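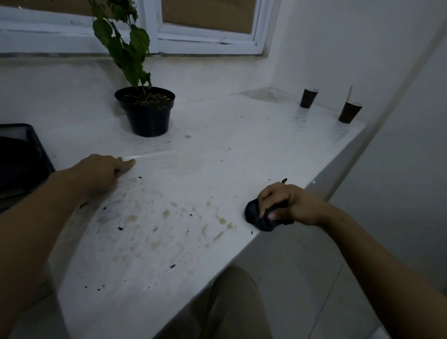 窗台操作位：铺塑料膜的白色台面，操作者右手持深灰色抹布擦拭。

Zusten 台面作业采集与执行套件
设备说明与采购规划

适用范围

本套件面向植物养护、育苗和小型温室的台面作业，包括擦台、移盆、摆放育苗杯和清理散落基质。套件分为两部分：头戴式采集单元，用于记录人工作业；双臂执行单元，用于在同一类台面上复现这些作业。两部分可以分开采购，软件和数据格式一致。

目前的用户以园艺研究室、育苗公司和院校实训室为主。大田、流水线播种、高架喷灌等场合不适用，请参阅 Odstead 的其他产品线。

先买哪一部分

多数单位的做法是第一阶段只买采集单元，用一个季度记录本单位的作业，再决定执行单元的数量和臂展。台面高度、膜的反光、盆的颜色、抹布的软硬都会影响后面的配置，提前定下执行单元容易返工。

已有双臂平台的单位可以只买采集单元和软件授权。接口清单见文末“兼容性”一节。

采集单元

佩戴方式：头带，后脑旋钮调节
视角：向下倾斜，覆盖双手及前方台面
供电：腰挂电池，可热插拔
存储：可拆卸固态盘，每套标配两块
防护：防溅，不可浸水
清洁：头带内衬可拆下手洗

采集时操作者不需要戴手套或贴标记点，光手作业即可。需要戴园艺手套的岗位，请在录制前登记手套颜色，软件会分开归档。

执行单元

结构：双臂，共用底座
末端：两指夹爪，指面为可更换硅胶垫
单臂额定负载：1000 克
底座固定：地脚螺栓或配重板，二选一
急停：底座一处，另配手持式一处
控制柜：落地放置，需预留散热空间

负载按夹爪末端计算，已扣除指面垫的重量。浇透的花盆往往比干盆重很多，选型时请按浇水后的重量称。超出额定值的盆应由人工搬动，不要用两臂合抬，现有软件不支持合抬模式。

擦拭作业的几点说明

擦台看起来简单，在选型时却最容易低估。台面铺了塑料膜以后，抹布会带着膜走，人通常用一只手压住膜，另一只手擦。执行单元也按这个方式工作，所以擦拭任务必须占用双臂，不能按单臂计算产能。

膜起皱的地方会产生亮斑，对识别水渍有干扰。靠窗台面尤其明显。建议在采集阶段把上午、下午和阴天都录到，窗户有遮挡的台面和没有遮挡的台面分开编号。

土粒和水渍要分两步处理。先把干的土粒拨拢清走，再擦水渍，顺序反了会把土抹开。软件中的默认流程为“先干后湿”，可在任务编辑器里修改。

膜是耗材。我们不供应台面膜，用户可以沿用现在的品种，换品种时请重新录制一批擦拭数据。

场地要求

台面高度以操作者站立时前臂能够平放为宜。执行单元的底座高度可调，出厂前按用户提供的台面高度预设。
台面到窗台之间如有高差，请在场地表中注明。
盆栽枝叶超出台面的，请注明最高的一株，以及枝叶是否贴近玻璃。手臂的回避区按枝叶外轮廓设定，不按盆口设定。
育苗杯插有标签的，标签朝向最好统一。标签太细时夹爪可能碰歪，可以在编辑器中为杯位加保护圈。
托盘、盆和杯子的常用位置请各拍一张照片附上。
地面需平整。瓷砖地面可用配重板，免打孔。

预算构成

采购时常见的遗漏是只算设备，没有算标注工时和培训。下面是一个单台面试点的构成，价格单位为欧元，不含税，不含运费。

采集单元一套：4000
备用固态盘及电池包：345
软件授权，首年：1000
上门培训，一天：723

执行单元按配置单独报价，臂展、底座形式和指面垫数量都会影响价格，不提供统一标价。报价单有效期以单上所列为准。

标注工时由用户自行估算。如果本单位没有合适的人手，可以委托 Tetcombe 完成，费用由双方直接结算，不经过我们。委托标注前，请先确认录像中没有出现不宜外传的内容，例如种质编号、客户标签和操作者面部。

软件授权从第二年起可以停用。停用后已录数据仍可读取和导出，不能再训练新任务。

进度安排

第一步，提交场地表和照片。收到后由应用工程师回复是否适合，不适合的会写明原因。
第二步，交付采集单元，安排培训。培训内容包括佩戴、录制、换盘和数据核对。
第三步，用户自行录制。每种作业至少由两名操作者分别录制，左利手和右利手都有最好。
第四步，评审录像，确定执行单元配置并报价。
第五步，执行单元到货、安装和试运行。

第三步的时间弹性最大。育苗旺季人手紧，很多单位会把录制排到换盆之后。三月下单的用户请提前告知旺季时段，培训可以避开。

租用

采集单元可以按月租用，执行单元不租。租用期间的数据归用户所有，归还前请自行取出固态盘内容，我们收到后直接清空，不做备份。租后转购的，已付租金可抵扣部分货款，抵扣比例写在租用合同里。

验收

采集单元按以下项目验收：佩戴状态下双手在画面内；更换电池时录制不中断；导出文件可在用户电脑上打开。
执行单元按合同附件所列任务验收，每项任务在用户自己的台面上进行。验收用的盆、杯、抹布由用户提供，与录制时使用的同款。验收不包括合同附件以外的任务，后续增加的任务另行约定。

维护

指面垫磨光后应更换，土粒嵌进垫纹里会划伤塑料盆，每天收工时用软刷清一遍。
抹布由用户按自己的规定清洗。湿抹布不要留在夹爪上过夜。
关节处如有水滴，用干布吸掉，不要用压缩空气吹。
固态盘装满前软件会提示，提示后尽快更换。
设备保修期自验收签字之日起算，耗材不在保修范围内。

兼容性

采集单元的数据可导入 Rodrigues 双臂平台，需使用转换工具，工具随软件授权提供。其他平台请先索取接口文档，由用户的技术人员核对后再下单。转换时手指接触信息会保留，抹布的形变信息不保留。

询价与联系

设备选型和场地评估：Amra Begović
培训与售后：Jahangir Samarakoon

来信请附场地表，并写明台面数量、主要作业和希望到货的时间。只询采集单元价格的，不必填写场地表。

本页更新于 2023-03-18，规格如有变动以合同附件为准。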